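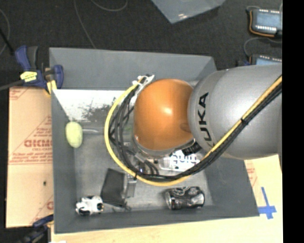 Figure 2. Bin, arm and cabling, fixed camera.

3.2 What people do with leftovers of a hobby

I went into the Pirkotley interviews expecting to hear about money. I had a whole block of questions on resale prices, and I used maybe a third of it. What my 19 participants wanted to talk about was the box in the closet - the yarn, the half-painted models, the guitar pedals they hadn't plugged in for years.

Most of them had moved at least once and taken the box along. One woman in Powell had carried hers through two apartments without opening it (she checked the tape while we were on the phone, still sealed!). When I asked what it would take to give it away, 12 people gave me some version of "a person who'd use it." A thrift store didn't count. A niece did.

Hegedűs found much the same thing in Drenelura, although his sample was older and he asked about tools only. Dezső was kind enough to share his coding sheet with me, and I borrowed his "waiting for an heir" category pretty much whole. I split his "guilt" category in two, as my participants talked about wasted money and wasted talent in really different ways.

Interviews ran more than 30 minutes each, mostly in the evening. The Uvia group is left out here and comes back in Section 4.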